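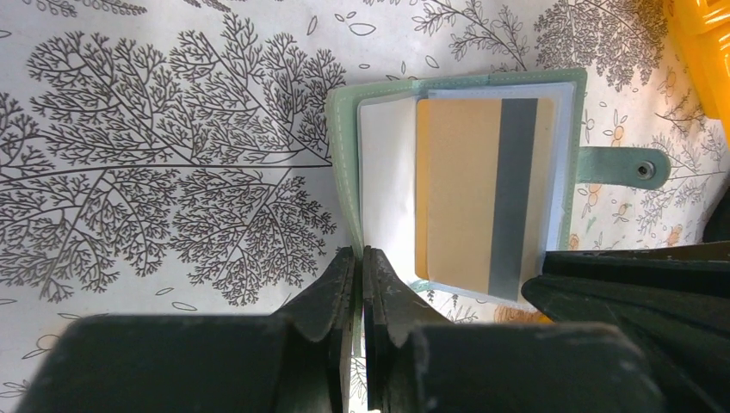 The wallet in mint green, open.

Vernska bifold wallet, seven months in

I bought the Vernska to replace a leather wallet that had lost its stitching along the fold. I had a short list of two, this one and the Zoko, and went with the Vernska because the store near my office had it on the shelf and I could try my cards in it. I paid full price.

It has been my only wallet since then. I carry it in a front pocket most days and in a bag when I travel.

Size

Closed, it is a little shorter than my old one. It fits in the front pocket of jeans without printing through, as long as I keep receipts out of it. With receipts it gets thick fast. I clear mine every week or so.

Cards

The slots were tight at first. Getting my transit card out with one hand took practice, and I held up a line more than once. By March they had eased, and now I would call them right. I keep seven cards in it. I tried doubling up in two of the slots and went back to singles after a week, as the back card was too hard to reach.

Myrtle Okafor, who I share an office with, has the same wallet and leaves two slots empty. Hers is still stiff. If you carry only a few cards, expect a longer break-in.

Cash

Bills go in flat. Larger foreign notes stick up past the edge, and I had to fold them on my last trip. There is no coin pocket. I knew that when I bought it and I still miss one.

Wear

The color has held up better than I thought it would. There was a blue smudge from new jeans in the first month, and a damp cloth with a drop of dish soap took most of it off. The corners have darkened slightly. The stitching is all there. The fold has a crease that will not go away, but it has not split.

I did drop it in a puddle in the parking lot. I left it open on a towel overnight and it dried without warping.

Compared with the others

Jennylyn Samonte lent me her Zoko for a week. It is slimmer and the cards slide out more easily, but the cash section is shallow and I lost a folded bill out of it on the train. The Demissie is nicer to hold than either one and costs a good deal more. I have only handled it in a store, so I can't say how it wears.

Would I buy it again

Yes, in a darker color. The pale one needs wiping down more often than I like - every couple of weeks if you wear denim. I would also like one slot on the outside for the transit card.

Four stars out of five. I took one off for the stiff slots and the missing outside pocket.

Posted July 26, 2024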